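Search this site Search

THE GROLTETTI CONDITION

The protocol allowed no talking during a block, so Kristine Umali wrote her objection on the margin of the run sheet and slid it across. Benoît Moulin read it twice. The policy had been trained on overhead views alone, she wrote, and 8 of the 170 episodes had ended with an arm waiting. The controller logged no fault in any of them.

"Waiting for what?" he said, when the block closed.

"For the other arm."

He loaded the overhead view first, then the two wrist views.

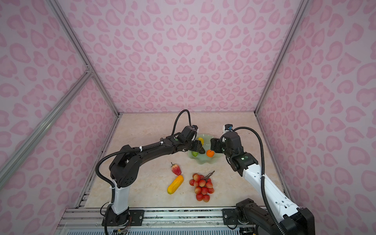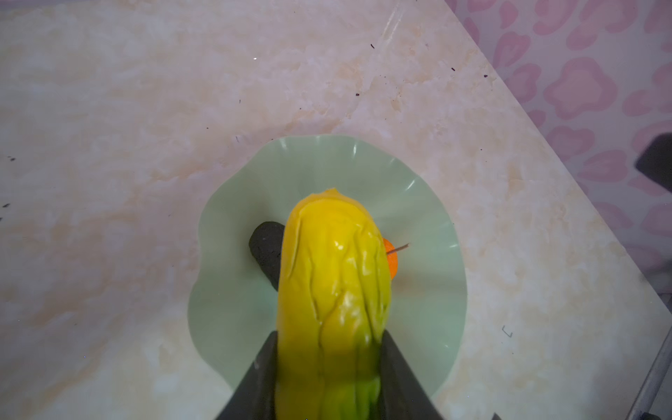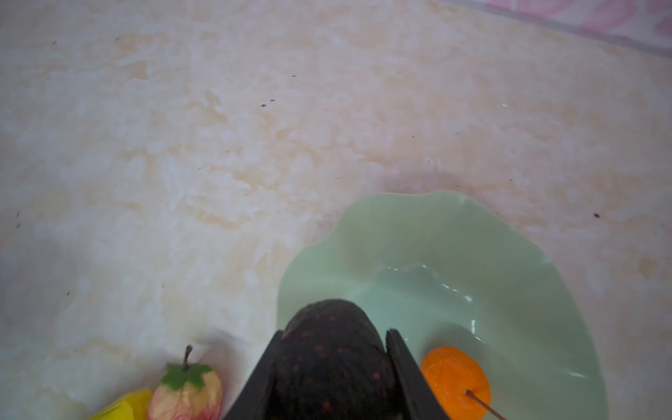 Kristine plotted joint velocity against time. In each of the 8 the left arm held still for 4 seconds, then resumed when the right one moved. No term in the loss rewarded this.

"Bjarnason will call it latency," Benoît said.

"Latency varies. I checked."

He deleted the word "anomalous" from the draft and typed "consistent" - then sat with his hands off the keys. The next block was due. Kristine reset the timer, turned the run sheet to a clean side and wrote the episode number at the top.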